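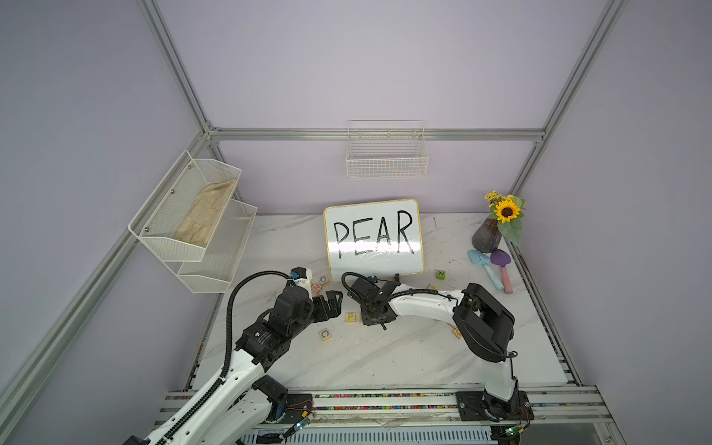
2 min read

Right, a little thread on why I've gone off Aguirre's new whistleblower hotline, having been quite keen on it in June. The whole policy hangs on one word, "independent", and they may as well have written PEAR in thick black capitals on a whiteboard for all it tells staff. Independent of whom?

The calls go to a firm in Randodby. Fine. But the reports then land with the same legal team that signed off the Duvthorpe agent payments – the ones that kicked all this off!

I read all 13 pages of the code of conduct on the tram (my life is very glamorous). Gifts over $200 get declared. Agents' commissions get 2 lines.

Ismail Benjelloun asked about exactly that at the Vedville shareholder meeting and was told it was "under review". He's asked 3 times now.

I'd love a regulator to take an interest, but our enforcers do love a voluntary undertaking. Anyway, if you've worked in procurement there, my DMs are open – no names needed.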